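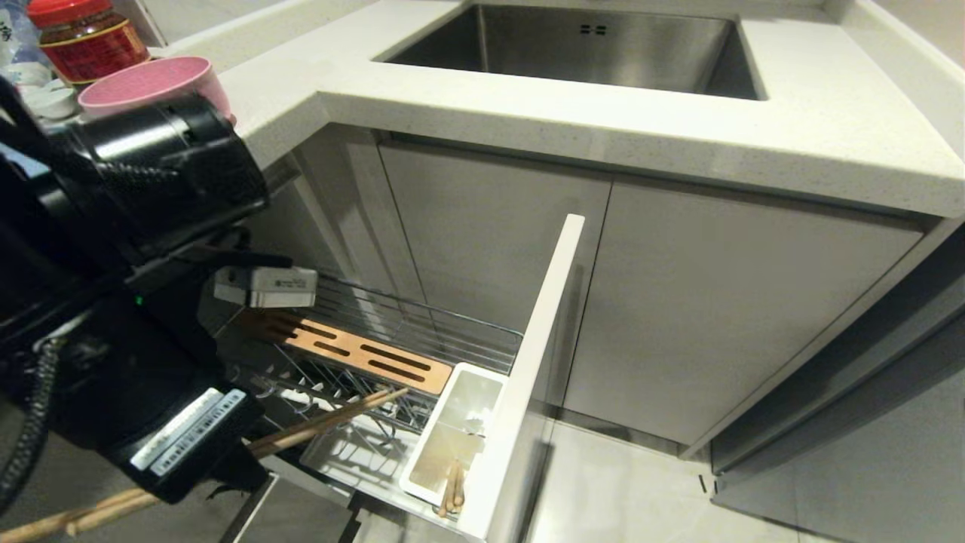
April
By Jonalyn Estrella

I had 452 dollars left in the equipment line and a quote from Boyer that wanted almost all of it for spare fingertips. Fingertips! My boss at Clolano calls them consumables, like napkins. I said fine, but what about the second wrist cable, and he got that look and asked if we'd tried Closwood, who'll sell you one for 120 and ship it whenever they feel like it.
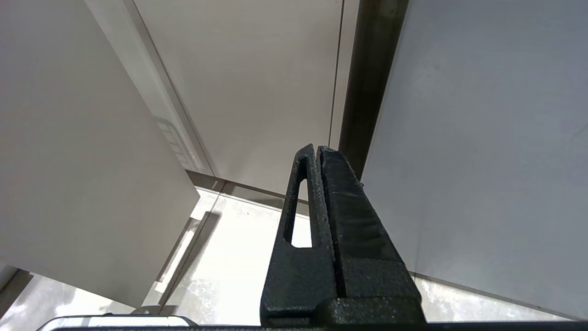 So I sat on the kitchen floor with the spreadsheet and moved things between columns – fingertips down to two pairs, cable up, my chair gone completely. Erkalia wanted the list by 9.

"Is it going to do dishes at my house?" my mother asked on the phone.

"Not on this budget, Ma."

I typed in the cable and hit send. 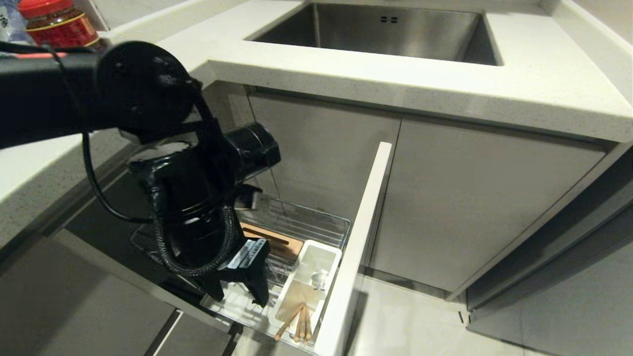 The arm at the drawer, chopsticks in their holder.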